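The Black Shelf: A Gallery of Dark Packaging

Welcome, come on in, and please forgive the length of what follows, because I have never in my life managed to write a short caption. I keep packaging. I have kept it since I was old enough to be told to throw it away, and over the years it has sorted itself out by color, the way socks do if you're lucky. The reds live in the hall closet and the greens live under the stairs, and the blacks (my favorites, I'll admit it, though the greens aren't supposed to know) have a whole shelf to themselves in the back room, where the sun can't get at them.

People sometimes think of a black package as a plain one, and I wish I could sit every one of them down at my table for an afternoon! Black is the color that lets everything else sing. A little dab of orange that would go missing on a white box will jump right out at you on a dark one, and teal on black is about the loveliest thing a printer can do with two inks. This page is my tour of the shelf. I've grouped it by kind, with a note for each, and I have tried to put down where each piece came from while I still remember.

The Lesska tea cartons

These are where it all started. My aunt drank Lesska smoky tea every evening of her life, two cups, the second one weaker than the first, and she would flatten the empty carton and slide it in behind the bread box for me to find. The oldest ones have a thin cream border that was dropped later on, and I have never forgiven them for it. If you have one with the border still crisp at the corners, hang on to it.

I store these flat, with a sheet of plain tissue between each one and the next. For a long time I kept them folded up in their proper shape, which looks much nicer, but the glued seam always goes first and then you have a carton that won't stand and won't lie down either.

The Paisan cracker bags

Oh, I do love these. Paisan made a black bag for the chili crackers and only the chili crackers, and everything else in the line came in yellow, so you could spot the hot ones from the far end of the aisle. My brother and I used to run for them. The bags have a soft shine and they show every crease you ever put in them, so a perfectly smooth one would be a bag that had never had a cracker in it, and where is the fun in that?

To clean a snack bag, slit it down the back seam, wipe the inside with a barely damp cloth and a tiny drop of dish soap, wipe again with clear water, and leave it open on a towel overnight. Please don't iron it. I know somebody wrote in a newsletter once that you can iron them between sheets of paper, and I tried, and I have one fewer cracker bag than I used to.

The Unmont coffee tins

Heavy, handsome, and the worst things in the world to photograph, since a tin lid is more or less a mirror and you end up with a very nice portrait of your own ceiling light. I have 12 of them. Nine have their lids, and I live in hope about the others. The dark roast tin is the one everybody asks after, with the little mountain on the front and the name running around underneath in cream.

Rust is the trouble here. A wipe of light machine oil on the bare rim, put on with a cotton swab and then buffed off again with something clean, has kept mine going nicely. Stay away from the printed part with the oil. It doesn't ruin the ink, but it leaves a tide line that you'll see every time you walk past, and then that is all you'll see.

The Trivex game boxes

I am not a game player, and I want to be clear that I have never opened the rule book for any of these. I bought them at a rummage sale for the boxes alone, and the lady at the table tried very kindly to make sure I understood that half the pieces were missing. Trivex went in for deep black lids with tiny flecks printed over them, like a night sky, and then a big burst of color sitting in the middle. They are a little silly and I think they're wonderful.

Box lids like these wear white at the corners, and there is a great temptation to touch them up with a black marker. I did it to two of mine when I was younger and didn't know better. The marker dries a touch purple, so under a lamp the corners look bruised. Leave the white showing. It's honest wear, and other collectors would much rather have it.

Wrappers, sleeves and odd papers

This is the drawer I open when I've had a long Tuesday and need cheering up. Chocolate sleeves, mostly, along with some soap papers and a pair of belly bands from notebooks I used up long ago. There's a black soap paper in here that still smells of cloves if you lift the corner, and I ration myself strictly.

I have 52 chocolate sleeves at last tally, which sounds like a great many until you think how many years of chocolate that represents, and then it sounds like remarkable self-control. The ones with gold printing need the most care. Gold rubs off on everything, including the sleeve above it, so they each get their own folder and they are very smug about it.

A note on looking at dark things

Before the last of the tour I'd like to say a word about light, because I get more letters on this than on anything else. If you look at black packaging straight on, under an overhead bulb, you will mostly see glare, and you will think you own a dull gray box. Bring it over near a window on a cloudy morning. Tilt it a little. The shine slides off to one side, and all the small printing comes up out of the dark as though someone had turned it on for you.

Dust is the other thing. It settles on everything in the house, of course, but the reds and greens are polite enough to hide it. Black shows every speck. I use a wide soft makeup brush, bought new and kept only for this, and I go from the top down in one direction. A cloth drags the grit along with it and leaves fine scratches in a glossy finish, and once they're in, they're in for good.

Then there is getting in close. I'm a great believer in putting your nose right up to a thing. When you're near enough, the words quit being words. You stop reading the flavor and the weight and the name of the company, and there's only color left, little strokes and smudges of it sitting on the black. My mother used to say I would go cross-eyed doing that, and perhaps I have, but I've had a lovely time.

Teal, cream and a bit of orange

I saved my favorite kind of view for the end. Get this near to something black and the printing melts into pure color: teal and soft cyan running down in bands at the upper left with pale cream in among them, some light blue strokes stacked up over toward the right, and then those small dabs of orange and amber up near the corner, like the last few leaves on a tree. I like the pale specks, too, scattered over the darkest part. Every time I come back to this one I settle on a different favorite color, and today it's the amber.

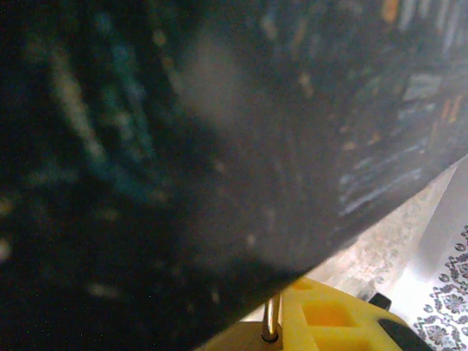
Swaps and letters

I'm always glad to trade, and I have doubles of several Lesska cartons (no border, I'm sorry to say) and one Paisan chili bag in fair shape with a small tear near the top seam. I am looking for Unmont lids of any size, dented or not, and for any black soap papers at all, scented or otherwise.

If you write, tell me a little about where your pieces came from, even if it's only "my grandmother's pantry." I copy those notes onto a card and tuck the card in with the piece, so the story travels along with it. I answer everything, though I'm slow in February, when I do the big dusting and the whole back room is spread out over the dining table and the chairs and, one year, the piano.

The greens are getting their own page after this one, just as soon as I've worked out how to get them all down from under the stairs.

Warmly,
Anong Thammasiri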